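Speaker notes: Folding the Difficult Stuff
Princess Rivera, Harnthorpe Community Laundry and Mending Day
Friday, after lunch, 18 minutes plus questions

SLIDE 1 — Title
Wait for the back row to sit down. Say g'day, thank Hüsnü for the lend of the trestle and the loan of his jumpers (he brought a whole bag, bless him).

Opening: Hands up who folds as they go. Hands up who has The Chair. Good, plenty of Chair people, we'll get along beautifully.

I run the sorting bench at the Norden Street shop. In June, the month everybody clears out the wardrobe and finds last winter's woollies, we put 3,403 pieces across that bench. I loved nearly every one of them. Tea towels are lovely. Pillowcases are a holiday. The one that slows everyone down is the big grey trackie top, and that's what I want to spend our time on today.

SLIDE 2 — Why fleece fights back
Go slowly here, people like to take notes on this bit.

Fleece has body. A cotton tee goes where you send it, but a thick windcheater has two sides with different ideas — smooth knit outside, brushed inside — and when the brushed side meets itself it grips. You slide one layer over the other and both of them travel. Then you tug, and the tug makes creases that run the whole length of the body.
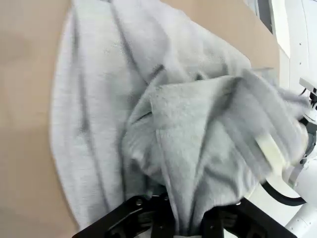
Grey fleece on a tan board. Creases first, fold second!

Let them look for a moment. Ask: where would you put your hands? Most people say the middle. Have a bit of fun with this, then show them on Hüsnü's maroon one. If you lift from the middle you get a bundle, the pleats all run down into one point, and you've got to lay the thing out again. If you lift from the shoulder seams it hangs square and half the job's done by gravity.

Also point out how the left side there is flatter. Smooth from the flat side towards the messy side, always in long strokes with the side of the hand. Short pats do nothing at all. I patted for years.

DEMO (leave 4 minutes)
1. Shoulders up, one shake, lay it front down.
2. Hood flat against the back if there is one. Cords tucked inside the hood.
3. Long strokes outwards to both side seams.
4. Sleeve across, then back on itself down the side. Other sleeve the same.
5. Bottom third up, then up again.

Talk while doing it. If it goes wonky, laugh and keep going, a wonky fold still fits in a drawer. Marsden people will ask about rolling. Rolling is fine for camping! On a shelf it unrolls at the first bump.

SLIDE 3 — Find the rib
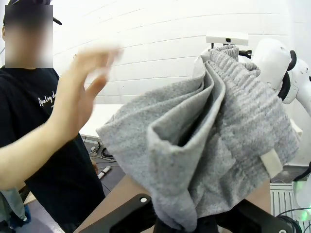 Ribbing is my favourite part of any jumper, and I'll happily go on about it, so watch the clock. Cuffs, waistband, neck: they're the only parts with proper stretch, and they pull in when everything around them wants to spread. That makes them brilliant landmarks. With a heap of grey in front of you and no clue which way is up, feel for the rib and work out from there. See how it bunches up near the top on this one, with the rest falling away in deep folds. Once you've got hold of a band, run your thumbs along it until you reach a seam and you know where you are. Labels help as well, and there's a little off-white one sewn on at the lower right. I didn't look at labels for anything but the wash temperature until Hüsnü put me on to using them as a compass.

Pass round the two practice jumpers here. Let people shut their eyes and find the waistband by touch. It took my niece 11 seconds and she has not let me forget it.

SLIDE 4 — Setting up at home
A flat surface at hip height. Kitchen bench, ironing board at a pinch, the bed if your back is happy with it. Plain colours underneath are easier on the eyes with grey clothes. Keep thick things in their own pile and do them first while you're fresh.

We changed over to this order at Norden Street, and the Kuletti shelves now hold 117 folded tops where we used to jam them in any old how. You can pull one from the middle of a stack and the others stay put. I still get a kick out of that.

QUESTIONS
Likely ones:
— Zips: do up to the top before folding.
— Pilling: a fabric shaver, light pressure, inside out for the next wash.
— Kids' sizes: same fold, skip the second fold up.
— Fitted sheets: there's a whole other session at three o'clock, go and pester Hüsnü Güler.

Remind everyone the spare jumpers go back in the blue bag by the door.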